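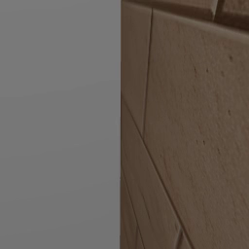

Reviewer 3 of the workshop version held that views like Figure 2 should be dropped before training, as there is nothing in them to learn from and the policy will only pick up noise. We disagree, partly. This section is the reply.

Figure 2. Rendered view, no arm and no gripper visible. Left half: flat gray surface. Right half: brown wood-like surface with thin dark seams.

4.3 Low-content views

All runs in the Nurka simulator, default lighting. We call a view low-content when no part of the arm shows and no task object can be picked out. Filter is a small classifier on top of the Prernell encoder, threshold set by hand on the dev split and not touched after. Figure 2 scores well past the threshold. Note that it isn't blank: the seams and the small dark pits on the broad panel give the encoder texture to hold on to, while the gray side gives it next to nothing.

Three training conditions. (a) keep everything, (b) drop low-content views, (c) keep them but mask the action loss, so they only feed the encoder. Same seeds accross conditions, 20 rollouts per task, 6 tasks from the Hubmann set. Other camera always on.

Condition (b) was worst on the 4 tasks with long reaches. Our reading: dropping views leaves holes in the sequence and the history module handles holes badly. Filling the holes by repeating the last kept view helped a bit, not enough. (a) and (c) came out close, with (c) ahead on the drawer tasks. We would not make much of that gap at this number of rollouts.

So the reviewer is right about the action loss, we think, and wrong about dropping. For the Rarncombe baseline we could only run (a) and (b), its loader does not expose per-view weights. Same ordering there.

Open point: a plain gray surface filling the whole view. The filter catches these too but we did not seperate them from mixed views like Figure 2, and the two may well behave differently under (c). Left for the next version.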